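Jestetti Workshop, Zostenton
Minutes of the monthly meeting on the care of the two-arm cell
Monday, September 9, 2024

The meeting began a little behind time while chairs were fetched from next door, and the chair thanked everyone for coming in so soon after the summer break. Apologies had been received from the Baloyi side, who sent their good wishes and a short note, taken under item 3.

1. Minutes of the last meeting
Agreed, with one correction: the spare fingers are kept in the second drawer and should not have been written down as being in the tall cupboard. Several people had evidently gone looking.

2. Hours and general health
The left gripper has now done 1,133 cycles on its present pair of fingers and the right gripper a few less. The meeting was pleased with this, the previous pair having been changed a good deal earlier. It was agreed to leave both pairs on for now and to look again at 3,000, or sooner if anyone finds a tip starting to lift or split. Please do say so if you are unsure; we would far sooner have a finger looked at twice than lose a morning's work.

3. Closing and alignment
The Baloyi note asked whether the tips still meet squarely when the grippers are closed. There was a long and friendly talk about how best to judge this. Some members like the slip of paper, others prefer to go by the wrist camera view with the far gripper brought round opposite. It was settled that both will be done on the first working day of the week, paper first, and the result written in the blue book even when there is nothing to report.

4. Cleaning
It was felt that the fingers are being wiped rather well on the flat faces and rather less well along the top edges, where specks like to settle. A soft dry brush is to be used there before the wipe. No solvent on the printed parts, please. The cloth is to be shaken out and laid again whenever the fingers have been off, and smoothed by hand afterwards. 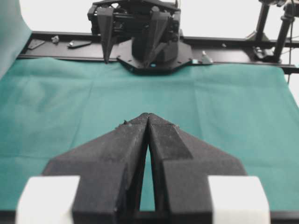 Item 4: near fingers and green cloth from the wrist camera, far gripper opposite. Light specks near both tips.

5. Rail fixings
A member asked for the clips and small brackets along the black rail to be gone over with the hand driver, and the meeting agreed warmly. Anything found slack is to be marked with a dab of paint pen once tightened. The clamp on the stand will be done at the same visit.

6. Spares
Zukine have quoted 144 for a bag of 25 finger screws, delivery included. Approved. One further set of fingers to be printed before the November meeting.

7. Any other business
The lamp over the bench has been flickering again. Carried forward.

Actions: blue book to be ruled up for the weekly check; brush to be bought; screws to be ordered from Zukine; rail fixings to be gone over before the next meeting.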